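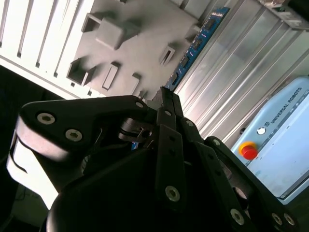 My dad is moving in with us in January, and he is bringing the old desktop he keeps his genealogy files on. He has decided the two of us should open it up and add memory, and I have been getting nervous about it. To build up some confidence I've been practicing on a fit-the-shape plate, the gray kind with a raised square block, a square hole and a narrow slot, because I wanted to get used to lining up an edge with a slot before I touch anything that costs money. (My husband thinks this is very funny.) The slot is the part I find hard. I keep coming in a little crooked and then pushing harder, which I know is exactly what you shouldn't do with a computer! How do you tell when a memory stick is lined up, and how hard is too hard? Dad is 500 miles away until the move, so I can't just walk over and ask him.
Posted by Saliba

Ctibor Jireš
Hello Saliba, and what a nice project to share with your dad. I did my first one with my daughter on the kitchen table and we were both holding our breath.

Shut the computer down, unplug it, and hold the power button in for a few seconds. Touch bare metal on the case before you pick up the memory. Then have a good long look at the slots before you do anything else, with a lamp if you need one.

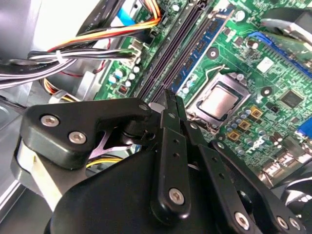

Black memory slots on a green board, with a blue one next to them.

Open the latches first — some boards have one at each end, some only at one end. Every stick has a small notch in its bottom edge, a bit off center, and the slot has a little bump to match. If the notch and the bump don't meet, turn the stick around. Once they do, set it in straight and press down with your thumbs, one at each end, evenly. It takes more push than you'd expect, and the board may flex a tiny bit, but if one end goes down and the other stays up, lift it out and start over. You should hear or feel the latch close. I once spent 3 evenings on a machine that wouldn't start, all over a stick that was up a hair on one side.

As for colors, they often show which slots go together as pairs, but makers don't agree on how, so go by the manual for his board.

Gikalmont
check what type of memory it takes BEFORE you buy. I bought the wrong kind and it sat in a drawer for 14 months. also take a phone picture of the inside before you move any wires

Bimari
I agree with Ctibor. Just to add, lay the case on its side so you're pressing straight down, and do one stick at a time. If it beeps at you when you turn it on, switch it off, unplug it and reseat the stick before you start worrying. Mine took two tries. Enjoy having your dad close by!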